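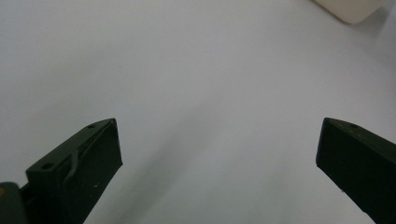 Usteo adopts bench rules for hand-held grippers, all 2 pages of them

Staff at the Usteo workshop in Castillo have a new document to initial before they pick anything up. The Hand-Held Gripper Practice Note took effect in November and covers the tools the workshop uses to record demonstrations for robot training. It runs to two pages, one of which is definitions. "Table" is defined.

The note replaces a set of habits that had grown up over the past year and that everyone involved describes as excellent, provided they were their own. Some people began a recording with the fingers closed. Some began with them open. One shift began with a short wave, which a robot arm later learned to do as well.

Under the new rules, every recording starts with the fingers open and nothing between them, held still above the work surface for two seconds. Operators then carry out the task at what the note calls "an ordinary pace," a phrase that took three drafts. Going back to fix a bad grasp is allowed and must be left in. Going back to fix a good grasp so it looks better is not allowed, and the note spends a full paragraph on the subject, apparently with someone in mind.

Vilho Kemppainen, who wrote most of it, went through 1,855 recordings from the Jimness project before starting. He set aside 800 of them. The usual fault was a missing beginning: the object was already in the grip when the recording opened, leaving the software to work out how it got there.

"A robot will copy whatever you give it," Kemppainen said. "If you give it the middle of something, it gets very good at middles."

Other items are plainer. Finger faces are to be wiped at the start of each shift. Screws are to be checked by hand, and a loose finger means the tool goes on the shelf with a tag, even if it is the good one. Sleeves are to be rolled up. Coffee is to be kept on the other bench, and the note helpfully says which bench is the other bench.

Esko Kiiskinen, who runs the evening shift, said his team had accepted the changes with only moderate sighing. His one objection was to the recording log, which now asks for the operator's initials, the tool number, the task and a reason for stopping. "Most of the time the reason for stopping is that we finished," he said. The form has since gained a box for that.

Ima, the smaller workshop across the yard, plans to try the same rules on its next batch of 2,000 recordings. It has asked for one amendment, concerning left-handed operators, whom the current version mentions only in a footnote. Kemppainen is working on the wording. Comments on the draft can be left in the tray by the door until noon on the last working day of the month, after which the tray goes back to holding gloves.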